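The report said the arm had "deviated," and Mojtaba Mohammadi read the word twice before he pushed the tablet back across the desk.

"Deviated from what?" he said.

"From the expected path," said the young man from Parnness. He had a very clean jacket. "It was a transient."

"It hit a woman in the mouth."

"It made contact with the client's face. The client's face was the target area."

Mojtaba had been an inspector for the insurers long enough to know that a sentence like that had been through a lawyer. He asked to see the machine anyway. He always asked, and they always acted as though he had asked to see the cook's bedroom.

The Vililum salon in Nostville had opened in the spring with a lot of balloons. You lay down, a pair of white hands washed your face and put a mask on it, and a voice told you that you deserved this. The one thing the hands weren't supposed to do was press. There was a limit in the software, and another limit in the wrist, and the brochure talked about both of them as if they were grandparents watching a baby.

In December a client named Mrs. Condori had lain down for a hydrating treatment and come up with a split lip and a loose tooth. The machine had gone on smoothing for 11 seconds after she started yelling. The log listed the yelling as ambient noise.

"And both limits were working," Mojtaba said on the stairs.

"Both limits passed their self-test that morning."

"I didn't ask that."

The jacket went ahead of him and held the door.

Eliécer Ticona was the technician, a heavy man with reading glasses pushed up in his hair. He had hung black curtain behind the test table to keep the cameras from getting confused by the shelving, and he had been at it since five in the morning. He didn't shake hands because his were sticky.

"Serum," he said. "It gets everywhere. You want to see the whole routine or just the bad part?"

"Do you know which is the bad part?"

Ticona looked at the jacket, then at Mojtaba. "I know which part they told me to look at."

He started it. There was a screen on a cart so you could watch from the robot's own head, and Mojtaba watched that for a while, mostly because it was easier than watching the thing itself. He had expected it to look guilty. It looked like somebody's careful aunt.
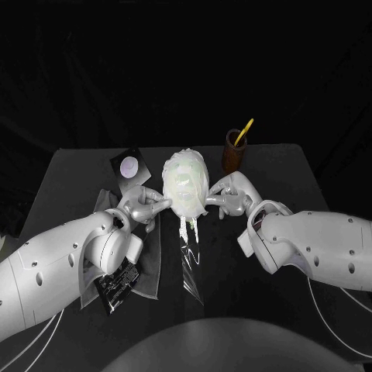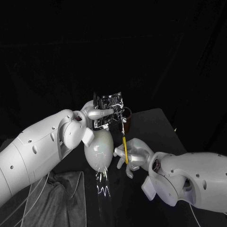 "It's gentle," said the jacket.

"It's gentle with the mask," Mojtaba said. "The mask wasn't the one with the tooth."

He asked Ticona to put something under the hands that could push back. Ticona had a foam head for that, the kind wigs go on, with a pressure pad glued across the lips. He set it down and ran the smoothing pass. The number on the screen stayed low and green. He ran it again. Green. The jacket began to breathe through his nose in a satisfied way.

"How does it know how hard it's pushing?" Mojtaba asked.

"Wrist sensor."

"And where does it get its zero?"

Ticona pulled his glasses down onto his nose. "Start of the shift. It holds still for 2 seconds and whatever it feels, it calls that nothing."

"What if it's feeling something?"

For a moment there was only the fan in the cart. Then Ticona shut the system down, took a bag of screws from his toolbox, and tied it under the right wrist with string. He started everything up again. The self-test ran and passed. He cut the string, caught the bag, and put the foam head back.

The hands came down just as politely as before. The right one kept going. The foam lips folded in, and the pad glued over them read almost 3 times the limit, while the number from the wrist stayed low and green.

"Well," said Ticona, and hit the stop.

"There was no bag of screws in the salon," the jacket said.

"No. What was there?"

The jacket didn't know. Ticona did, or he had a guess. The girls who opened up in the morning hung the damp towels wherever there was something to hang them on, he said, and he'd told them about it, and he had written it down too. He'd sent it upstairs in the fall. He had never heard back.

"Is there a copy?" Mojtaba asked.

"I'd have to look," said Ticona, in the voice of a man who had it in his shirt pocket.

The jacket said that improper towel storage was clearly a training matter on the customer's side. He said it with real relief. He was already typing it. Mojtaba could see the rest of the week from where he stood: a laminated sign by the mirror, a new paragraph in the manual, a letter to Mrs. Condori with a voucher in it. The zero would go on being whatever the wrist happened to feel at opening time.

"How many of these are out there?" he asked.

"That's commercially sensitive."

"How many are starting up tomorrow morning?"

The jacket kept typing. Ticona had picked up the foam head and was working at the dent with his thumb, trying to get the mouth to come back out.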